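Tuvia Wardrobe Rail and Bracket Set

Jenetti Home Fittings > Wardrobe and Closet > Rails

The Tuvia is a straight wardrobe rail with end brackets, made for closets, alcoves and small dressing rooms. We have sold it in our shop since the first year, and it is still the rail we put in our own homes. It comes in two lengths, short and long, and both can be cut with an ordinary hacksaw.

What is in the box

1 steel rail, polished finish
2 end brackets
6 wood screws
Paper template for marking the holes
Instruction sheet

Wall plugs are not included. Walls are very different from one house to another, and a plug that is good for brick will turn and turn in plasterboard. Please buy the plugs for your own wall. If you do not know what wall you have, knock on it and drill one small hole in a place where the bracket will cover it. The dust will tell you. Red dust is brick, white soft dust is plaster, and if the drill suddenly goes into nothing you have a hollow wall and need the spring type of plug.

Choosing the length

Measure the inside of the closet in three places: at the back, in the middle and at the front. Old closets are almost never square. Take the smallest of the three numbers and subtract 5 mm. This is the length of rail you need. Customers often write to us that the rail is too long, and nearly always they measured only at the front, where the door is.

For the long rail we recommend the Pongsiri center support, sold separately. Winter coats are heavier than people think, and a rail which carries them only from its two ends will begin to bend in the middle after some time. If you hang only shirts and summer dresses you can leave it out.

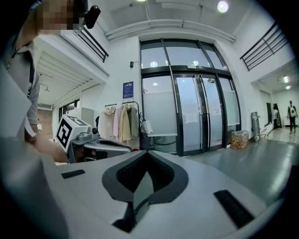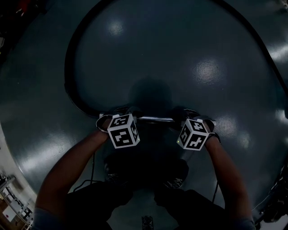 Fitting the rail

Hold the paper template against the side wall with tape and mark the holes with a pencil. The top of the rail should be at least 2 inches below the shelf, or you will not be able to lift the hangers off. Please do this on one side first, then use a level to carry the line over to the other side. Do not measure up from the floor on both sides. The floor is also not square.

Screw in both brackets but leave the screws one turn loose. Put one end of the rail deep into the left bracket, bring the other end down in front of the right bracket, and slide it back. Now tighten all the screws. A second person is helpful with the long rail, but it is possible to do it alone.

After cutting, smooth the end with a file or with sandpaper. The cut end sits inside the bracket and is not visible, but a sharp edge will scratch the finish when you slide it in, and it can also cut your finger.

Care

Wipe with a soft cloth and a little dish soap. Do not use steel wool or bathroom cleaner with acid. If wooden hangers do not slide well, rub a candle along the top of the rail and polish it with a dry cloth. Metal hangers will leave thin gray marks with the years. These come off with the soap, if you have patience.

Change to the bracket

Thursday, January 11, 2018: The bracket now has a deeper cup than the old one. Old and new brackets should not be mixed on the same rail, because the rail will then sit crooked. If you bought your set before last July and need only one bracket, write to us before you order and we will look for the old type in our store room. We still have a few.

Delivery and returns

The short rail goes by normal parcel. The long rail is sent by Vorbridge in a cardboard tube, and it can take a few days more. Please open the tube at one end only and pull the rail out slowly. We take back uncut rails. A rail that has been cut we cannot sell again, so measure once more before you take the saw.

For questions about length, walls or brackets, please write to Dumisani Mathebula at our customer desk. It helps him very much if you include your three measurements.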